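Wednesday, September, after lunch

Notes on the second breakfast run, mostly so I stop answering the same thing in the corridor.

So the plan was simple. Same person (me, again), same time of morning, nothing but water from the night before, and a finger prick every 17 minutes because that's how long the kettle-and-tidy-up cycle takes and I can't be trusted with a quarter of an hour. First run was plain porridge, 300 calories. Second run was the Tatlı bar plus enough yoghurt to bring it up to the same 300. I wanted to see if the shape of the glucose curve was any different when the calories matched.

It was, a bit. Porridge went up slowly and then sat there like a cat on a radiator. The Tatlı breakfast shot up, came down fast, and by mid-morning I was hungry enough to eat the logbook. I wrote my hunger down on the 0 to 100 line every time I pricked, before looking at the meter — I'm quite proud of remembering that, as last time I peeked and the scores were rubbish.

Things that went wrong, for the record. The Janard meter read high on the first strip of both runs, so I've put a bracket round those and left them out of the plot. I also walked up the hill on porridge day and got the bus on Tatlı day, and a walk before eating could easily shift things. Should have kept that the same. I'll walk both times from now on, even if it's chucking it down.

We still haven't got any insulin numbers, and I keep having to say this. A glucose curve tells you about glucose. I can guess what the insulin was up to behind it, but guessing is all it is until the Orkitz kits turn up and we do it with proper blood samples. They've been "with the courier" for ages now.

Next time: 400 calories, both breakfasts, eggs on one side and toast with jam on the other. Ulameo have said we can use their sheet for the hunger scores, and it has bigger boxes, hooray. I'd like a second person too, as one slightly greedy subject isn't much of a study. Black coffee stays banned until after the last prick (sorry, me).

Also need to order lancets and find out who has the good scales. The ones in the drawer gave me two different weights for the same bowl of oats.
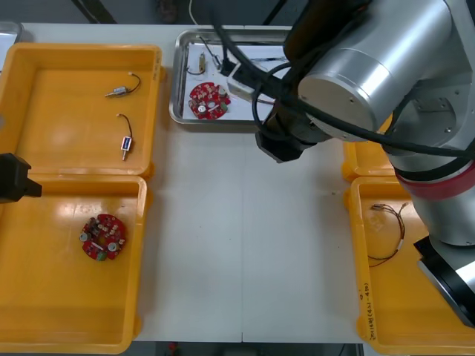

Peninah Kirui: I'll be your second person, but can we swap the order round for me? If we both have the porridge first we'll never know how much of the difference is down to being nervous on day one. And please write down what you had for supper the night before, a big late pasta could muddle the morning reading all by itself.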